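Home Games News Support Forum

Drivodano
By Leif Løken — 2/27/22
14 comments Share

Drivodano is a turn-based delivery racing game for phones and tablets. You run a small courier crew in the hill town of Valtorano, pick your vans, plan a route, and try to get every parcel to its door before the rival crew does. A full match takes 7 minutes or less, and you can leave a match and pick it up later from the main menu.

The single-player campaign has 62 routes. The first few are short and teach you how turns, fuel and cargo weight work. After that the town opens up and you choose which district to take on next. The harbor district is the hardest of the lot, mainly for its one-way streets, and most players leave it for last. 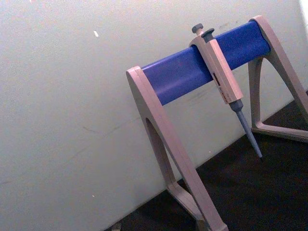 Each van has its own deck of 30 cards. Cards let you cut through an alley, swap a parcel with another van, or block a street for one turn. You earn new cards by finishing routes, and spare copies can be traded in at the depot for parts. There are no timers on upgrades — once you have the parts, the upgrade is yours.

Online matches are for two or four players. You are paired with crews of a similar rank, and you can also send a match code to a friend. Ranks reset in June, and you keep your cards and vans when they do.

The game is free to download and comes with the Valtorano map. A second map, Grorkeo, can be bought in the shop or unlocked with 300 depot stamps. It has ferries, longer roads and a night shift mode where street names are hidden until you drive past them.

Drivodano needs a connection for online play only. The campaign works offline, and progress is saved on the device. To move your save to a new phone, open Settings, choose Transfer, and enter the code on the other device.

Made by Mateos. Questions about purchases or lost saves can be sent through the support form in the game menu.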